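Gezer 700 fabric shaver: review
April
By the Clitden household desk

I bought the Gezer 700 at the end of last winter to deal with two jumpers and a wool blanket that had gone bobbly. It runs off a USB cable or its own battery, has three height settings and comes with one spare blade.

On wool it does a good job. The middle setting took the pilling off a grey jumper in 20 minutes without thinning the elbows. Cotton is slower. Old tea towels and cleaning cloths come up fluffy if you press too hard, so use the highest guard and keep the cloth flat on a table. I wouldn't bother with microfibre at all.

The lint catcher is the weak point. It holds very little and the lid pops off if you knock it. My older Bridness had a bigger catcher but chewed through batteries. The Gezer lasts 9 jumpers on a charge, going by my own use, and slows down noticeably before it stops.

Noise is fair. You can hear the telly over it.

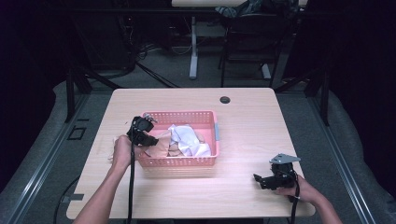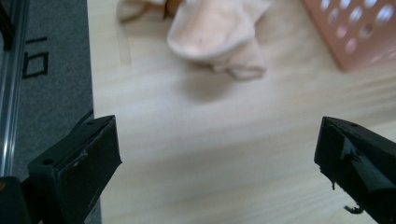
Replacement blades are sold in pairs and are easy to find online, harder in shops. Grornon blades look the same but the centre hole is a different size, so check before ordering. The colour choices are white or a dull green.

I'd buy it again for woollens. If you mostly want to tidy up cotton, save your money.

Comments

woolshed_2: Had mine a year, the catcher lid cracked. Sticky tape is holding it on.

Marg in the hills: Does it work on couch cushions?

potplant: Fine on our couch, lowest setting left a mark though.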